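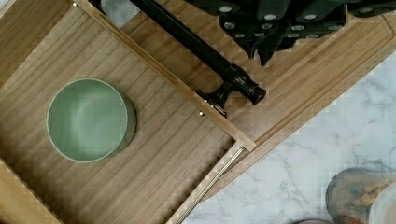
Last updated: June

Search this site Go

The robotics club at Parden has spent most of a semester on a drawer, and its faculty adviser would like you not to be too impressed.

"People come in, they see an arm near a handle, and they think it's going to be cooking by summer," she says. "It's a drawer. With a bowl in it."

The team has five students, and their entry for the Coltville kitchen challenge is to open the drawer, take out the bowl and close up again. The arm gets two minutes. When I ask how often it manages the whole thing, she takes a while to answer. "On our counter, with our handle, fairly often. Move the counter and I wouldn't put money on it."

I asked one of the students, a junior, whether a bar handle wasn't the easy option. She agreed it was. "You can miss by a bit and still get hold of it. A round knob, forget it. We tried knobs for 3 weeks."

She is also doubtful about the videos other teams post. "You never see take one. Skususstead put up a beautiful run last year and I'd love to know what they threw out."

The club runs on a small grant from the Bukhari fund, whose paperwork talks about helping older people at home. The adviser winces when I bring it up. "My mother opens her own drawers. I'd want to ask her before I promised anything."

So what do the students get from it? "They learn to write down what failed," she says. "Some of them hate it."

We use cookies to improve your visit. Accept Manage settings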